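# The Green Sticker and the Toaster

Walk down the small appliance aisle of any store in Flaltdale and you'll see a round green sticker on a good share of the boxes. It's the Jernus mark, and it says the thing inside can be repaired. Under the logo is a score out of 100. Shoppers like it. I liked it too, until my toaster quit and I tried to find out what its 72 was worth.

The toaster was a Remenov, bought new, with the sticker still on the base. The lever stopped catching one Thursday morning. I've fixed enough lamps and fans to think I could manage a lever, so I went to the Remenov website and looked for the part. It was listed. It was also out of stock, with a button I could press to be told when it came back. I pressed it. That was last fall.

Jernus publishes its scoring rules, to its credit, and they're a dull but useful read. A maker fills out a form. The form asks if there's a manual, if parts are offered for sale, if the product can be opened with common tools. Each yes earns points. There are 2,037 products in the public list, and for nearly all of them the answers came from the company selling the product. Jernus told me it does spot checks. When I asked how many, I got a polite email about its commitment to openness.
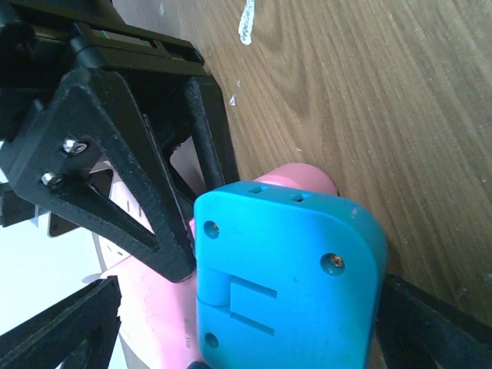

What a form can't capture is how much trouble a yes can hide. "Opens with common tools" is the question worth the most points, and it's the one that repair people complain about the loudest. A screw counts as common if the head is common. The rules say nothing about where the screw is. Plenty of plastic housings put it at the bottom of a deep round hole, like the ones in this blue casing, where you can just make out a bit of brownish metal in the shade. The driver you own may fit the head perfectly well and still be too fat for the hole. On paper it's a pass, and on my kitchen table it was an evening of swearing and a trip to buy a longer, thinner driver.

Then there's the glue. A product can be held together by screws and glue both, and the form asks only about the screws. The people at Panasiuk, the repair shop behind the Flaltdale post office, keep a shelf of high scorers that cracked when they were pried apart. They let me look through it. Most had the green sticker. A hair dryer with one of the better scores on the shelf had split right along the vent, and the shop had refunded the customer and eaten the cost.

I should be fair about this. Some of the makers on the list do what they say. Panasiuk had good words for a brand of desk fan whose grill pops off with a thumb, and for a mixer that has used the same drive belt for years. Those scored well. They also scored about the same as my toaster, and that's my complaint. If a score puts the mixer and the toaster side by side, I don't see what I'm supposed to do with it at the store.

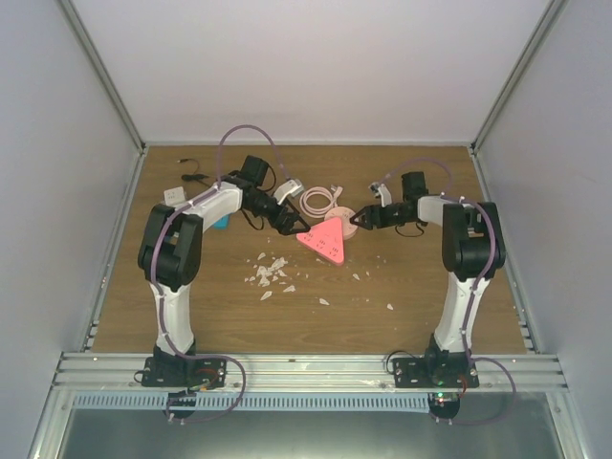
*Page last changed: July. Corrected the description of how Jernus awards points for manuals.*

Price is the other thing the sticker leaves out. Jernus gives points if parts are for sale and doesn't ask what they cost. A Remenov coffee maker that sells for some $200 needs a new pump sooner or later, and by the time you've paid for the pump and shipping and an hour of someone's labor, the new machine on the shelf looks like the smart buy. I suspect the company knows that. It would be odd if it didn't.

Supporters of the mark say that any score is better than none, and that makers will get better as the rules get tougher. Maybe. The rules did change once already, when the points for a printed manual were cut and the points for an online one went up. Scores rose across the list that year. I couldn't find a single product that had been redesigned to earn it.

There's also the question of who pays. Companies pay Jernus a yearly fee to use the sticker. Jernus says the fee has no effect on the score, and I have no proof that it does. But a label that lives on fees from the people it grades has few reasons to send someone out with a screwdriver to check. I'd believe in the mark a lot more if it bought its own toasters, off the shelf, and posted pictures of what they looked like opened up.

Remenov wrote back while I was finishing this piece. The lever is expected soon, the message said, and would I like ten percent off a new model. I looked the new one up. It has a higher score, and the lever for it isn't listed yet.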